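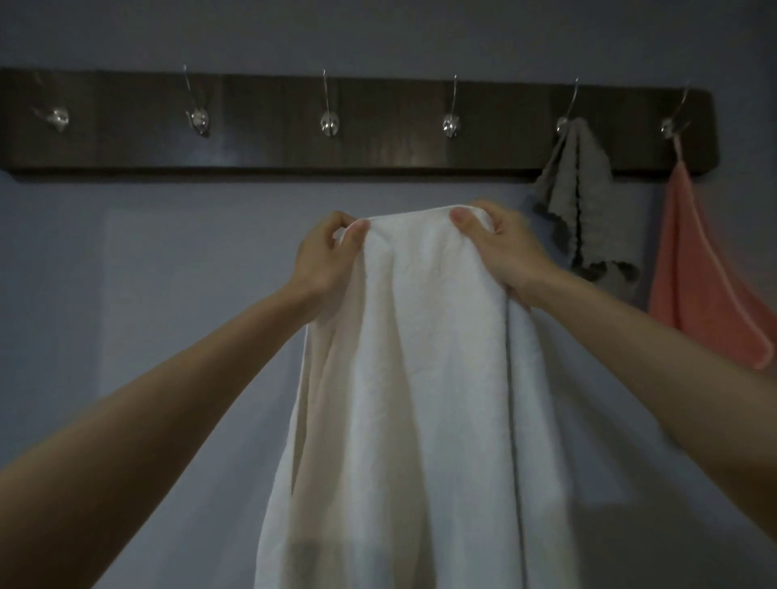
# 7장. 시연 수집

모델 이야기는 잠시 접는다. 이 장은 데이터. 그것도 사람이 손으로 하는 일을 머리 높이 카메라로 모으는 방법. 앞 장까지 읽은 사람은 손실 함수가 뭔지, 정책이 뭔지 안다. 그런데 정책에 넣을 예시가 어디서 오는지는 아직 한 줄도 안 썼다. 여기서 쓴다.

과제는 수건 걸기로 고정. 쉬워 보이는데 어렵다. 천은 강체가 아니다. 컵은 자세 하나로 위치가 정해지지만 수건은 잡는 점이 조금만 달라져도 늘어지는 모양이 통째로 바뀐다. 양손으로 위쪽 가장자리를 집는 순간 주름이 생기고, 그 주름이 다시 손가락을 가린다. 추적기는 엄지는 잘 잡고 뒤로 말린 손가락은 자주 놓친다. 이 문제는 7.3절에서 다시.

## 7.1 용어부터

- **시연(demonstration)**: 시작 자세에서 끝 자세까지 한 번. 실패해도 시연이다. 지우지 말 것.
- **에피소드**: 시연 하나에 앞뒤 여유 구간을 붙인 것. 저장 단위.
- **세션**: 한 사람이 한 장소에서 이어서 찍은 에피소드 묶음.
- **장면 변형**: 걸이, 천, 벽, 조명 중 하나 이상을 바꾼 것. 사람만 바뀌면 변형으로 안 친다.

세션과 에피소드를 섞어 쓰는 논문이 많다. 이 책에서는 구분함.

## 7.2 Willton 세트

이 장의 예시는 전부 Willton 세트에서 가져왔다. Bomthorpe 연구실이 가정집 18곳에서 모은 것. 에피소드는 집마다 104개 안팎, 과제는 걸기, 개기, 닦기. 우리는 걸기만 쓴다. 라벨링 도구는 Skatton인데 다른 걸 써도 상관없다. 구간 경계만 저장되면 된다.

모을 때 지킨 규칙:

1. 걸이를 비우지 않는다. 원래 걸린 천은 그대로. 빈 고리를 고르는 것도 과제의 일부다.
2. 소매는 걷는다. 손목과 팔뚝이 보여야 자세 추정이 덜 흔들린다.
3. 고리 위치를 말로 지시하지 않는다. 시연자가 정함.
4. 놓치면 다시 집는다. 녹화는 끊지 않는다.

4번이 제일 안 지켜졌다. 떨어뜨리면 다들 멈추고 처음부터 다시 하려고 한다. 그런데 학습에 제일 쓸모있는 게 바로 그 복구 구간이다. 복구를 한 번도 못 본 정책은 첫 실수 뒤에 허공을 집는다.

배경과 색이 비슷한 천은 따로 표시해 둘것. 밝은 벽 앞의 흰 천은 경계가 약하고 그림자가 윤곽처럼 보인다. 분할 모델이 그림자까지 천으로 먹는다.

## 7.3 구간 나누기

걸기 한 번을 네 구간으로 자른다. 집기, 들기, 맞추기, 놓기.

집기와 들기 경계는 쉽다. 천의 아래쪽이 움직이기 시작하는 프레임. 들기와 맞추기가 골치다. 손은 계속 올라가는데 목표가 높이에서 고리로 바뀐다. 화면에 선이 그어져 있지 않다. Rizzi 기준을 쓰면 손 속도가 최고점의 절반 아래로 떨어지는 첫 프레임을 경계로 본다. 거칠지만 라벨러끼리 일치도가 올라간다. 일단 이걸로 간다.

놓기는 손가락이 벌어지는 프레임이 아니라 천에서 완전히 떨어지는 프레임. 헷갈리면 늦은 쪽.

> **주의.** 정지 프레임 한 장만 보고 구간을 붙이지 말 것. 양손이 천을 든 사진은 들기일 수도, 맞추기일 수도 있다. 앞뒤를 돌려 보고 정한다.

## 7.4 시작 전 점검

녹화 전에 확인:

- 카메라 각도. 고개를 살짝 들었을 때 걸이와 두 손이 같이 들어오는가
- 노출 고정. 자동이면 흰 천이 들어올 때마다 화면 전체가 어두워진다
- 시계, 반지 빼기
- 동의서. 집 안이 찍힌다. 서명 없으면 시작 안 함

연습문제는 장 끝에. 먼저 에피소드 하나를 골라 손으로 직접 잘라 보고 7.5절의 자동 분할 결과와 비교할 것. 차이가 크게 나는 구간은 메모해 두었다가 7.6절에서 쓴다.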